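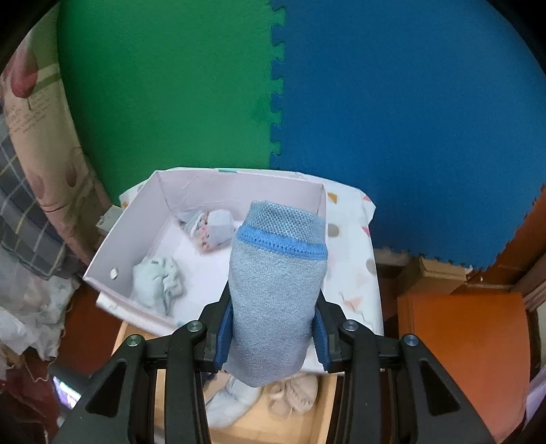 Gray-blue roll, standing up, over the pink box. December.

Notebook, sorting bench, continuing from the page with the coffee ring.

Started after lunch with the small-clothes pile. The plan was to get the lot rolled, boxed and off the bench by 3, which shows how well I know myself. It was past 4 when I put the lid on the pen and wrote this.

What we're trying to settle is still the same dull question: fold or roll. Zawadi Mosoti is for folding. Her grounds are that folded things stack and that she was brought up properly. Lộc Quách is for rolling everything, including, last month, a bath towel that would then not go in anything we own. I'm supposed to be neutral and keep the notebook.

Today's finding, if it deserves the word, is that the gray-blue one wants to be rolled. It's a fuzzy fabric with a band of mesh at the end and a bright blue knitted trim, and folded flat it does nothing but creep open again. I tried it in halves and I tried it in thirds. I put the stapler on it and went to answer the phone, and when I came back it had opened anyway, with the stapler riding on top. Rolled tight from the plain end it stays put and stands upright, mesh and blue edge at the top where you can see them. That's useful, as the edge is how I tell which one it is.

Still no agreement on what it is. I have it down as "sock or sleeve" and it's going to stay that way in the list until somebody finds me a foot that fits. Zawadi says sleeve. Lộc says it depends how cold you are.

Box. Using the pale pink one, open top, sides flaring out. It has a small round hole in the left wall down near the corner and I have now wasted ten minutes of my working life wondering what the hole is for. Air, string, a very small cable. It came from the Uvis shelf with no lid and no label. The flared sides are good for getting a hand in and bad for setting two boxes next to each other, so the shelf plan on the previous page is wrong by one box per row. I haven't redrawn it. Somebody with a ruler and a better attitude can redraw it.

In the box so far: the mint-green cloth, crumpled, on the left, and the little patterned bundle toward the back, white with pink and gray. The bundle is a model citizen. Folded small, and it looks like a baby garment rolled up for travel. The mint-green one is my doing. I said I'd get back to it and I have been saying so since before lunch. For the record, a crumpled cloth takes up far more of the box than it has any right to, and everything put in afterward leans on it. So: flat things first, then rolls, and if a thing can't be bothered to be either it waits outside.

On the tray under the box: the beige knitted bootie and something white and folded that is either a sock or a garment with ambitions. The bootie is a problem for both schools. Zawadi folded one and got a lump. Lộc rolled one and got a different lump. I propose we leave booties alone and let them be bootie shaped. Proposal carried, one vote, mine, the others being at the other end of the building.

The sheet with the triangles and dots stays under the box. I wanted it off – it drapes over everything and hangs down over the step on the right, and I keep setting a pen on the part with nothing beneath it. Zawadi wanted it kept so the clean things don't sit on bare wood. She's right, and I've noted that she's right, and I'd like that to be enough for this month. It does make it hard to spot the small pieces. Pink, orange, gray and teal on white is a fine scheme for a nursery and a rotten one for finding a white sock.

Foam mats are up behind the bench again, green on the left, blue on the right, locked together down the middle. They stop things going off the back. Getting the jagged edges to meet while both mats are standing up is a two-person job that I did by myself using my forehead. There's a faint star mark on the green one near the join. I rubbed at it with a damp cloth and then with a thumb and it didn't shift, so it's either part of the mat or it has tenure.

Labels: the Soteck roll ran out halfway through and the spare is the narrow kind, so the names have to be short. "Sock or sleeve" fits if I write small. "Small patterned bundle, possibly baby" does not. I've started using initials and will regret it by spring.

Sepúlveda called to ask if they could have the boxes sooner. I asked how much sooner. They said they would find out how soon they needed them and call back, so we're all in the same state of knowledge as before, but now with a phone call. They want 40 boxes in the first lot and 100 after that. At today's speed I'd rather not do the arithmetic.

Method so far, for whoever has the bench next:

Roll from the plain end, trim outward. Tight, then a bit tighter. If it won't stand by itself for as long as it takes to write the label, do it again.
Fuzzy side out. Fuzz grips fuzz.
Don't roll anything with a button.
Booties as they come.
Mint-green cloth: please.

Open items. Need the shelf plan redrawn for flared boxes. Need wide labels. Need a ruling on the towel, which is still on the Zorkden chair and has begun to look settled. Lộc is to bring back the 2 good clips he took for his lunch bag.

Left the box open on the sheet. Tray stays where it is. Will pick up with the white pieces next, in better light, once I've found them.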